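Speaker notes – "The first month at home"
Family evening, Plurnetti Center. Speaker: Tymofii Hordiienko

Start when the door is closed. Thank Brenda Arancibia for the invitation and for the translation of the handout into Spanish.

Slide 1. Who I am
Seven years as an aftercare counselor, the last three at Plurnetti. Before this, night shifts in the detox unit in Cáceres. Say that English is my third language and people can stop me when a word is not clear.

Slide 2. What we talk about tonight
Only the time after residential treatment. We do not talk about how to choose a center, most of you did this already. Forty minutes, then coffee.

Slide 3. The house before the person comes back
Go through the kitchen, the garage and the bathroom cabinet. Old pain pills go to the pharmacy drop box. Alcohol leaves the house, also the bottle "for guests". Ask the person first if they want to be present for this. Some do, some prefer to come home when it is finished.
Pause here. Usually somebody asks about mouthwash and cooking wine. Short answer: take them out for now.

Slide 4. The weekly plan
Show the paper version, then the Uvaler calendar. Both are good. The plan must have meals, sleep, meetings, one appointment with the counselor and some free time that has a name (walk, call a friend, fix the bike). Evenings from 5 p.m. are the difficult part for many people, so fill these first.

Slide 5. Money
Our aftercare program costs 400 dollars a month without insurance. With the Zollum fund, a family can receive up to 1,000 dollars for the first year. Forms are with Brenda, room 603. Applications close in October – say this two times.

Slide 6. How to talk
Read the two dialogues slowly. In the first one the mother asks "Did you use today?" at the door. In the second one she says "I am glad you are home, dinner is in one hour." Let people react. Do not correct anybody. Then explain that hard questions have their place, and the place is agreed before, for example after the family session.

Slide 7. If there is a relapse
Speak slower on this slide. Safety comes first: naloxone in the house, and everybody knows where it is. After a break the body tolerates less, and the old dose can kill. Call 911 if the person does not wake up or breathes badly. When the danger is over, call the counselor the same day.

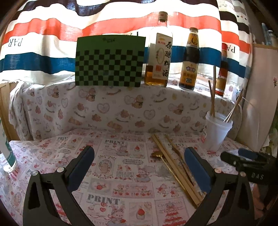
Should the family come to the sessions also? In the first month I ask for one family session every two weeks, and the person in recovery decides who is invited.

Slide 8. For you
Families get tired too. Mention the relatives' group, 7 p.m., same floor, no registration. I tell the story of my uncle only if there is time.

Leave the phone number on the screen during the coffee.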